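Hastow, 18th October

PRESS RELEASE

Plideck Workshop Opens Its Robot Arm Project to Members

The shared workshop Plideck, in Hastow, announces that its robot arm project is now open to all members. Work began in a home garage and moved to the workshop 2 years ago. The aim is to teach an arm to handle small parts on kitchen appliances, starting in simulation.

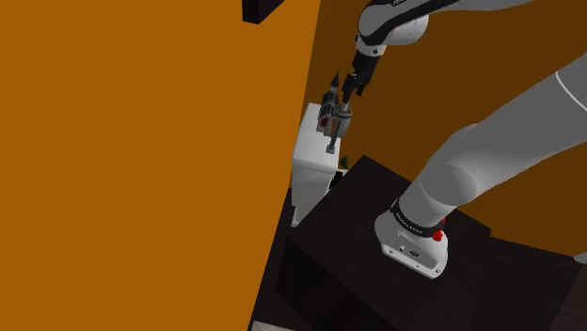
Every new motion is first tested on the computer, and only after this it is allowed on the real bench. The group has made 1316 test runs until now. The software, named Levent, will be free for download in the end of October, together with the building notes.

Members can book the bench for 60 minutes at one time, with at most 3 persons in a group. Previous knowledge of programming is welcome but it is not required. The tools were given by the local hardware shop Mujić, to which we express our thanks.

Requests for a visit can be left at the workshop desk or sent by the contact form on the Plideck website.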